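Stamari compares two gripper setups ahead of fall orders

July 10, 2020

Stamari has begun trying out grippers for handling light household goods, with the work led by Amedeo Ferraro. The first setup puts a black ribbed knit cover over the gripper. The second leaves the metal fingers bare apart from their black fingertips - the same arm and controller settings are used for both.

Each setup gets 400 picks, split over 11 kinds of object, from cups and bowls to soft items. A pick counts if the object stays held for 3 seconds. Lint on the covered fingertips is logged as well.
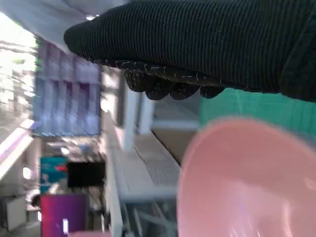

Noel Cabrera would like to see the covers tested after washing too, and asked whether Stamari plans to publish the failed picks along with the good ones.

The company says it will release both. Round, uneven shapes are the harder part of the list, as the two fingers have to meet them at different heights.

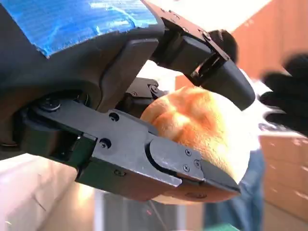

Those objects get 60 extra picks per setup, with the closing force lowered in steps. Work on the list started in February. A wrist camera from Zuccaro will be compared next - Ferraro has not set a date.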